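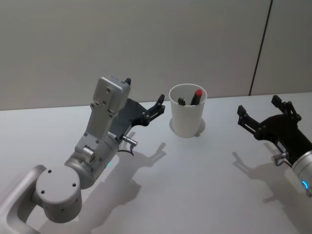
Ticket 1383: Etikettendrucker druckt jedes zweite Etikett leer

Status: gelöst
Eröffnet von: Fathima Patwary
Datum: Dienstag, 4. November 2025

Problem

Hallo zusammen, ich mal wieder! Seit heute früh spuckt mein Etikettendrucker nach jedem bedruckten Etikett ein leeres aus. Also bedruckt, leer, bedruckt, leer, und so weiter. Ich verschicke von hier aus die Bestellungen für unseren kleinen Korkby-Shop (Untersetzer, Pinnwände, solche Sachen), und bei einer Rolle mit 1000 Etiketten tut das irgendwann weh. Die Versandsoftware ist Skerent, der Drucker hängt per USB am Rechner, Auflösung 300 dpi. Im Oktober lief noch alles problemlos.

Was ich schon probiert habe

Drucker aus, Kabel raus, kurz gewartet, wieder an. Bringt nichts.

Neue Rolle eingelegt, weil ich dachte, die alte wäre vielleicht schief gewickelt. Auch nichts, nur dass jetzt die neue Rolle angebrochen ist.

Testseite direkt am Gerät gedruckt (Taste lange halten). Die kommt sauber raus, ohne Leeretikett dahinter! Da war ich dann doch ziemlich erleichtert, ich hatte schon nach Ersatzgeräten geschaut.

Antwort vom Support Nisbridge

Hallo Fathima, wenn die Testseite stimmt, liegt es meistens am Papierformat im Treiber. Bitte in den Druckeinstellungen die Etikettenhöhe mit der echten Höhe vergleichen und danach den Sensor neu kalibrieren. In Skerent außerdem unter Versand > Vorlagen nachsehen, ob dort dasselbe Format steht.
Viele Grüße, Team Nisbridge

Nachtrag von mir

So, gefunden. Im Treiber stand die Höhe 2 mm zu groß, und zwar nur im Profil »Kun«, das ich für die kleinen Päckchen angelegt habe. Der Druck ist damit knapp über die Lücke gerutscht, und das Gerät hat brav noch ein Etikett nachgeschoben. Höhe korrigiert, Sensor kalibriert (Deckel zu, beide Tasten drücken, bis er ein paar Etiketten durchzieht), Skerent neu gestartet, und seitdem kommt nichts Leeres mehr.

Eine Frage hätte ich noch: Bleibt die Kalibrierung gespeichert, wenn ich den Drucker abends an der Steckerleiste ausmache? Das mache ich nämlich immer.

Antwort vom Support Nisbridge

Ja, die bleibt gespeichert. Nur beim Wechsel auf eine andere Etikettensorte bitte neu kalibrieren. Ich schließe das Ticket.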